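Prunness Zweiarm-Bausatz im Test: Wäsche falten auf dem Sofa

13. September

Vor dem Kauf hatte ich zwei Bausätze in der engeren Wahl, den Prunness und den Cloluvix. Der Cloluvix hat die kräftigeren Antriebe, kommt aber nur mit einem Arm. Für Textilien wollte ich zwei, also wurde es der Prunness. Zusammengebaut habe ich ihn im Wohnzimmer, in 13 Stunden, verteilt auf mehrere Abende. Die Anleitung ist brauchbar bis auf das Kapitel zur Verkabelung, da sind zwei Stecker vertauscht eingezeichnet.

Die Arme werden getrennt kalibriert und danach aufeinander abgestimmt. Solange das nicht sauber gemacht ist, zieht einer stärker als der andere, und der Stoff rutscht weg.

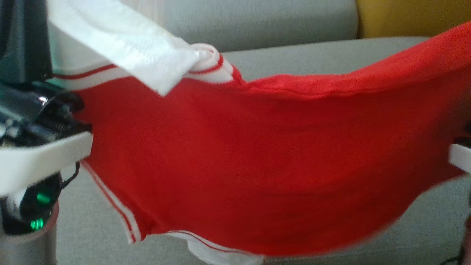
Nach der zweiten Abstimmung war das bei mir deutlich besser. Trikotstoff ist trotzdem schwieriger als ein Geschirrtuch – er gibt nach, und die Steuerung rechnet damit nicht. Im Menü gibt es dafür einen Wert namens Zugbegrenzung. Ab Werk steht er auf 26, ich bin jetzt bei 6.

Die Finger greifen Säume und Ecken ordentlich. Glatt aufliegender Stoff ist mühsamer, da muss man den Anstellwinkel von Hand nachstellen.
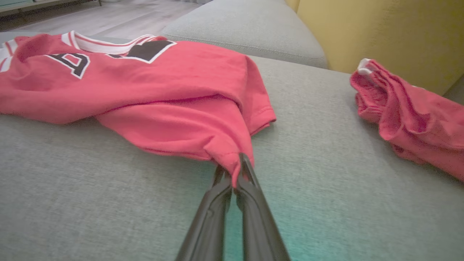

Vogler schrieb im Forum dazu, er habe die Fingerspitzen mit dünnem Silikonschlauch überzogen und seitdem kaum noch Fehlgriffe. Man müsse danach allerdings den Nullpunkt neu setzen.

Das habe ich noch nicht probiert, der Schlauch ist bestellt.
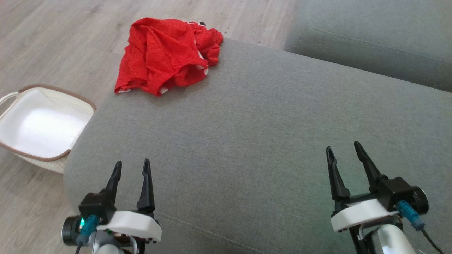 Zur Software: Abläufe werden vorgeführt, gespeichert und dann abgespielt. Das Speichern dauert zu lange, und eine Rückgängig-Funktion fehlt. Beim Ablegen arbeite ich mit festen Zielpunkten. Der flache weiße Korb steht dafür direkt neben der Sofakante auf dem Boden, also tiefer als die Sitzfläche, und diese Höhe muss man selbst eintragen. Wird der Korb verschoben, stimmt der Punkt nicht mehr. Eine automatische Erkennung ist laut Hersteller für Oktober geplant.

Die Lautstärke geht in Ordnung. Die Kabel an den Greifern könnten besser geführt sein, ich habe mit Klettband nachgeholfen. Ersatzteile gibt es einzeln, meine kamen über Clukudau und waren richtig verpackt. 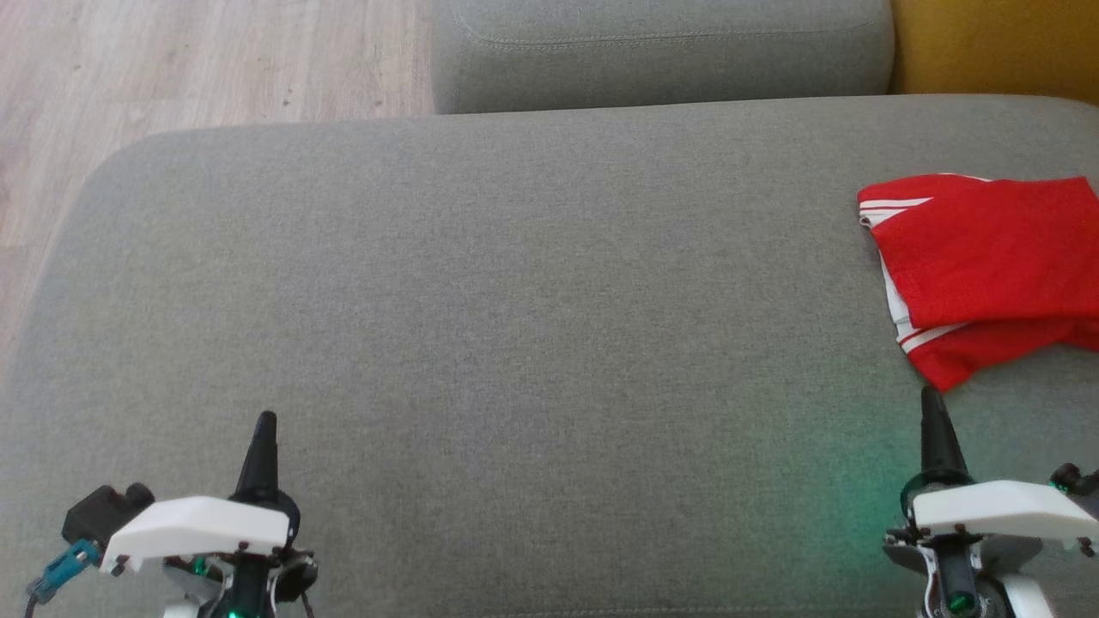
Lohnt sich das denn auch ohne Programmierkenntnisse? Mir geht es nur ums Falten, und ich habe bisher höchstens einen 3D-Drucker aufgebaut.

Ja, das reicht. Programmieren muss man für die Grundfunktionen nicht, Geduld beim Kalibrieren braucht man aber schon. Wer nur einen kleinen Tisch hat, sollte vorher ausmessen, die Arme brauchen seitlich Platz. Von mir gibt es vier von fünf Punkten, der Abzug ist für die Software und den Schaltplan.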